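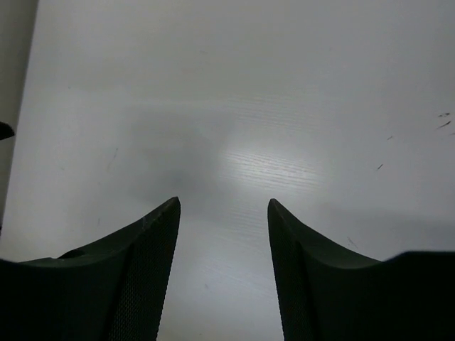 Marcelle Poulain writes that her light gray worktop looks clean from the sink side and marked from the window side, and asks whether the marks are residue, scuffs or actual scratches. The three need different treatment, so identify them before buying anything.

Reading the surface

Switch off the ceiling light and set one lamp low at the end of the table. Look across the surface toward the lamp. Residue shows as a dull patch with a soft edge. A scuff shows as a short streak that sits on top of the finish. A scratch shows as a thin line that changes brightness as you move your head. Grain lines run in one direction and should be left alone, even where a reflection makes them stand out.

Drag a fingernail across the mark at a right angle. If the nail catches, it is a scratch and no cleaner will remove it.

Residue

Most haze on smooth tabletops is dried detergent. Mix 2 drops of dish soap in a quart of warm water, wipe with a wrung-out microfiber cloth, then wipe again with plain water. Dry at once with a second cloth, following the grain. If the haze returns after drying, repeat the plain water step only.

Scuffs

Rub with a dry, clean white eraser, using light strokes. Brush off the crumbs and check under the lamp. For rubber marks that stay put, dampen a cloth with isopropyl alcohol and hold it on the mark for 25 seconds, then wipe. Test first on the underside or near a back corner. Do not use alcohol on shellac, lacquer or any finish you cannot identify.

Melamine sponges are abrasive. On a semi-gloss surface they leave a matte spot that is more visible than the scuff was.

Scratches

Fine scratches in a clear finish can be made less visible with paste wax, applied thin and buffed after it hazes. On laminate, wax does little and collects dust. Leave a shallow scratch as it is. Seal a deep one that has reached the core with a matching seam filler, or water will get in and lift the edges.

Prevention

Put felt pads under lamps, trays and small appliances. Replace the pads when grit is embedded in them. Lift items to move them. Wipe up sugar and salt before sliding anything across the table, including paper.

Octavio Lagos adds that yellowing at one end of a pale top is often a lighting effect. Swap the bulb, or look at it by daylight at noon, before trying a whitening product. Bleach will not correct a warm bulb and can dull the finish.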